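Home | Features | Work | Money | Archive | Subscribe

We use cookies to remember your settings and count visits. Accept / Manage choices

The Long Lesson

A robot arm is being taught to clear up drink cans. Its teacher could have done it herself before lunch.

By Giorgia Donati

Neema Nyanda has spent most of the morning holding a robot by the wrist. She moves the arm over the table, closes the gripper on a can, carries it to a crate and lets go. Then she resets everything and does it again. By the end of September she is supposed to have 255 good runs on record, and she has been told that "good" means smooth, with no dithering over the can.

She dithers. So would you. The arm is heavier in the shoulder than it looks, and when she gets tired she switches to the remote handles, which are easier on the back and worse for judging depth.

The company paying for this is Skungate, which sells sorting equipment to small recycling depots and would like to sell them something smarter. Its pitch, given to me by sales head Lino Cattaneo over a very good coffee, is that any depot worker will be able to show the machine a job in an afternoon. No code, no engineers. "You teach it the way you'd teach a new hire," he said.

I have trained new hires. None of them needed to be shown a can 255 times.

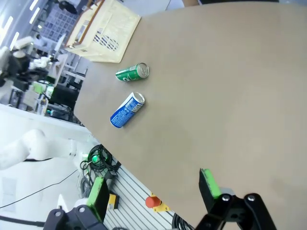 Cattaneo's answer is that the count will fall as the system learns from earlier jobs. Maybe it will. When I asked for a figure from a paying customer, he gave me one from a trial at Groltulell, a depot where the arm cleared 100 cans in a row. I called the depot. Ada Cocco, the shift manager, confirmed the number and added that the cans had been picked out beforehand. Crushed ones were left out. So was anything sticky.

"It was a nice day," she said. "Then they took it home."

That gap between the demo and the dirty floor is old news to Graziella Parisi, who spent 12 years fitting automation in food plants and now advises buyers. She likes teaching by hand, up to a point. It captures small things people do without thinking, like easing off just before a grip closes. It also captures bad habits. At one plant, she says, an arm called Flallon learned to pause before every pickup. The man who trained it used to glance at the clock.

Her advice to buyers is dull and probably right. Ask who recorded the lessons, how many were thrown out, and what happens when the table moves. She suggests moving it yourself, by a hand's width, while the salesman watches.

I put that last one to Skungate. The table was bolted down, I was told, but a version that copes is due soon.

Nyanda doesn't mind the work. The pay is better than her last job, on a real sorting line, where she handled nearly 4 tons a shift with a crew she still misses. I asked whether she thought the arm would end up doing that job. She thought about it while she set up the next run.

"Not with those fingers," she said.

More in Features
The warehouse that went back to paper
Guerra, the town that sold its bus depot
Who fixes the self-checkout?
A winter with the night cleaners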